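Speaker notes: Flooring and ground loads for temporary structures
Catanness session, 25 minutes plus questions

Slide 1. Scope
Clear-span frames used for storage and light assembly. Event tents are out of scope. Assume the audience knows base plates and anchors.

Slide 2. Site survey
Walk the ground before the layout is drawn. Mark drains, buried cable and any change of surface. At Wullstead the footprint crossed from asphalt to compacted gravel, and the drawing showed asphalt throughout. The anchor schedule had to be redone. 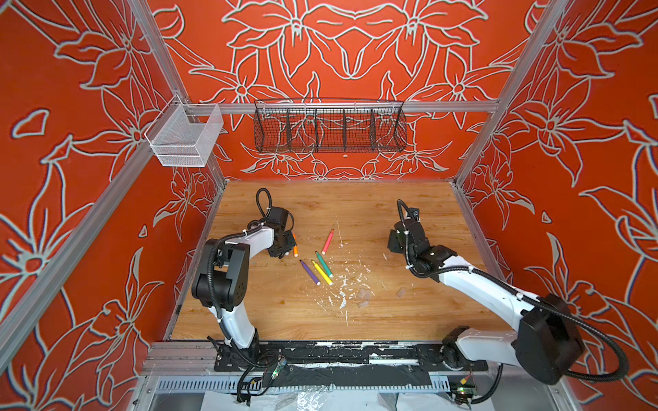 Slide 3. Floor area
Wullstead, final floor: 1,131 square meters. Cassette floor on leveling jacks, two layers of packing at the low end. Read out the level tolerances from the handout.

Slide 4. Point loads
Rack feet govern the design. Ask the client for the load per foot in writing. A figure per square meter is not enough. The Sasthorpe racking was rated at 2,000 kg per bay, so spreader plates went under every upright. 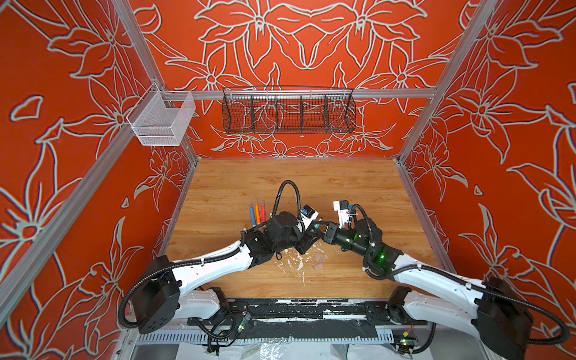 Slide 5. Doors and thresholds
Ramp gradient depends on forklift clearance. Check mast height against the door header with the mast lowered. Flores used two roller doors on the gable end; show the threshold detail.

Slide 6. Inspection
Recheck jacks and anchor tension after the first heavy rain. Log the readings by bay number. Take questions.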